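Swap day at Prunddale hall is moving upstairs, and I for one can't wait

Well, it's official! The Prunddale clothes and household swap is leaving the draughty ground floor for the carpeted room upstairs, starting this Sunday at 10 in the morning. I've been going to this thing on and off since it was a couple of rails in the Brondville car park, so forgive me if I get a bit excited about a change of room.

The news went up on the noticeboard by the stairs last week, and by the time I'd got my coffee there was already a small crowd reading it (and one man copying the whole thing out on the back of his hand). The old room will be closed from June while the floor comes up, and the word is it could be shut for most of the summer. The last swap down there brought in 2,582 items, the most we've ever had, and you could barely get past the coats.

I popped up for a nose round on my way home. It's lighter than I remembered, with pale walls and grey carpet, and it's so much kinder on the feet than concrete. If you've ever stood sorting jumpers for a whole morning, you'll know what I mean. The tables are a decent height too, so there's a lot less bending over boxes.

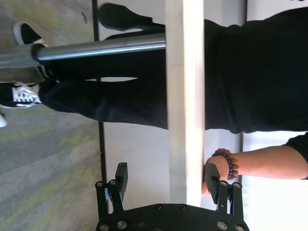
Black shoes, white laces and grey carpet by one of the tables upstairs.

Now, the practical bits. Drop-off is from 8.30, and please use the side door on Levar Lane, as the front will be locked until we open. Clothes should be clean and on hangers if you can manage it. Shoes need to be in pairs, tied together by the laces – last time we ended up with a whole crate of odd ones, and I'm still finding them in my car. Crockery, pans and small bits of furniture are all welcome, but nothing you can't carry up the stairs on your own, please. The lift is being kept for people who need it.

Entry is still free and you still get one token for each thing you bring, up to 40. Any tokens left over from last time are good until the end of the summer, so dig them out of your coat pockets. There'll be tea, and the Ren bakery stall is coming up with us (I did ask about the cheese scones and yes, they're coming as well).

One thing I'm less keen on is the parking. The upstairs room takes 322 people at a time, which is plenty, but the Levar Lane spaces fill up by nine and the street behind is permit only. The 14 bus stops right outside, or you can leave the car at Brondville and walk over in ten minutes.

If you can spare an hour to help carry rails up on Saturday afternoon, just turn up at two and bring gloves. I'll be the one stuck on the landing with a hat stand.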